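I have never trusted the "everything in clear boxes" school of kitchen tidying. Gülizar Bayram swears by it, and after hearing about it through most of August I agreed to try it on my own kitchen, which is small, tiled on most walls and ruled by a concrete ledge no architect would admit to.

The Rumlow catalog says you need 88 pieces to do a kitchen properly. I used what I had.

**The corner**

The ledge below the gray pillar is where things go to be forgotten. Gülizar calls it "found storage." I call it a shelf with a pillar coming down to it. One cloudy plastic box with a lid is the whole improvement so far.

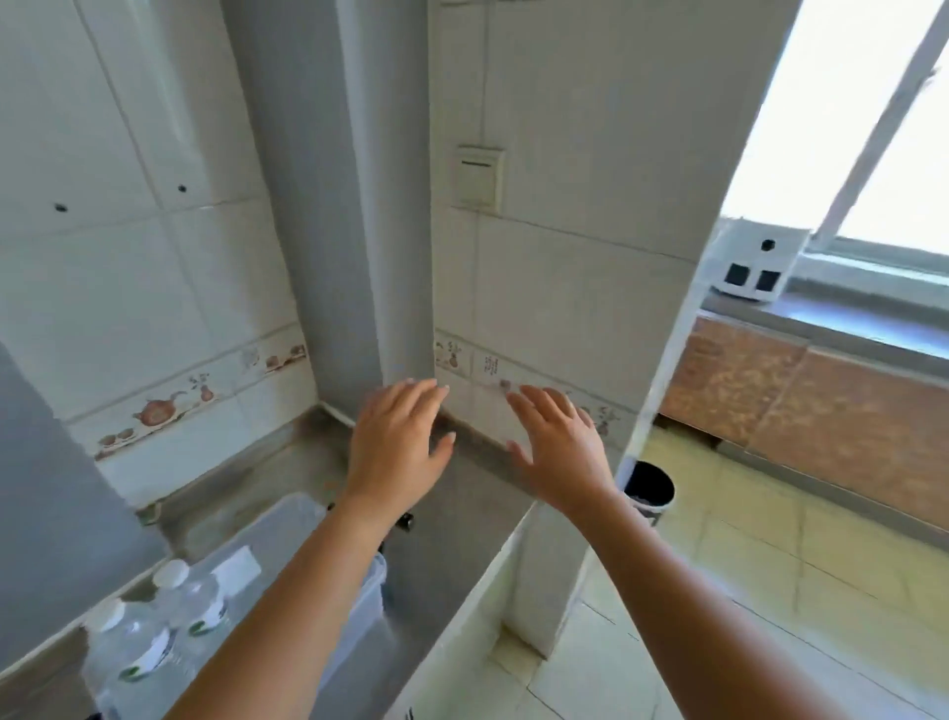

I did ask about putting up a rail. Stama makes one for 228, fittings extra, and the reviews are glowing in the way reviews tend to be when they all use the same adjective. There are two holes drilled in the tiles on that side already, from some earlier person's bright idea, and I'm not adding a third. The border with the teapots and little vases stays too. Gülizar wanted to cover it with Aubert tile stickers. I like the teapots.

**The water**

My real complaint was bottled water. It ends up on the floor, on the counter, on the chair. The advice was to give it "a home," a phrase I'd ban from all books on housekeeping.
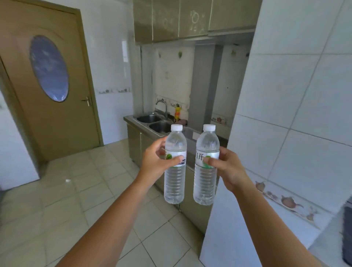

Upper cabinets were the first suggestion, and I said no. They're too high for something I reach for all day, and those shiny champagne doors pick up every smudge as it is. Under the sink was next. Also no — I keep the cleaning stuff I'm not using down there, and I don't want to crouch for a drink. That left the counter, where the bottles had been in the first place. Make of that what you will.

**The counter**

So they go in a clear box with black handles, next to the sink. It takes up more room than the bottles did standing loose. On the other hand, I can lift the lot in one go when I wipe down, and I'll grant Gülizar that much. The Stiltora version of this box claims to have survived 3000 openings. Mine only has to survive me.

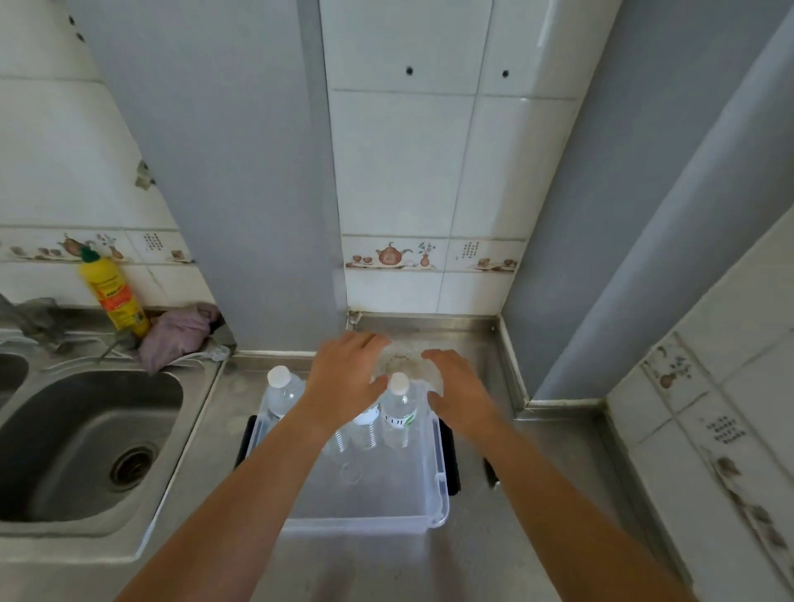
*Water bottles in their box by the sink, with a clear round dish still looking for a place.*

I've given it nearly 5 weeks. The yellow cleaner and the rag behind the sink remain unboxed and will stay that way. Gülizar is welcome to send a second opinion, and I expect she will.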